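Visit report: Gedon bin-handling cell, Stevthorpe

Murdo Halliday met us at the side entrance at the start of the shift and took us straight to cell 14. Innes built it, and Gedon has run it since July. It had logged 1,708 cycles since the last service. Two of us attended, Elspeth Lamont for the controls side and myself for mechanical.

The arm carries a two-finger parallel gripper with a small camera at the wrist. Fingers are swapped as a pair, never singly. Halliday's crew checks the fasteners each morning and re-teaches the shelf heights whenever a rack has been moved. A full re-teach takes him almost 16 minutes.
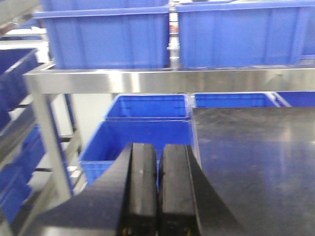
Gripper fingers at the steel racking, blue bins on the shelves beyond. Wrist camera view.

There is light scuffing on one finger. Halliday does not replace for surface marks and goes by the closing gap, which he measures with a feeler gauge. Lamont asked about glare off the polished rails. The exposure was lowered at commissioning and has been left alone.

Open points: spare finger pairs are kept at Gatmont, 11 miles off, and the re-teach procedure is not written down. Blair Munro to follow up on both.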